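Tags: worktops, snacks, kitchen storage

Last updated: March

I have been reorganising the worktop in the shared kitchen at Cadwood. The run of counter is white, the wall behind it is grey tile, and everything that comes out of a cupboard ends up on it by Friday. The aim was a fixed position for paper goods, with food kept forward of them.

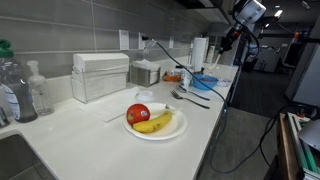
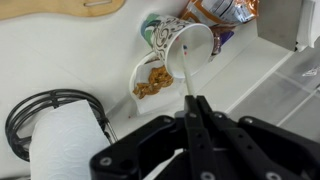 Fruit on its paper plate in the first; pretzels and the patterned cup in the second.

Paper goods take the most room. There are folded towels in a dispenser, folded napkins in a steel holder and a roll on a stand. The refill packs from Jelari hold 200 napkins and are too deep for the shelf, so I decant them by hand. A pack lasts us 6 working days.

The roll stays. Apolinar Olvera argued for folded towels only, but a roll tears to length and copes better with spills. The stand needs a clear radius to turn, so I no longer put bowls against it.

Dry snacks go in paper bowls with a napkin underneath. Pretzels shed salt and fragments, and a napkin lifts out in one go. Open bags get folded over and clipped. Unclipped ones go soft overnight.

Cutlery is still unresolved. A fork and spoon left flat on the counter get pushed towards the wall. Nicanor Mendoza has offered a drawer insert 26 cm wide, which I have yet to measure against the drawer.

We use cookies to remember your preferences. Accept | Manage settings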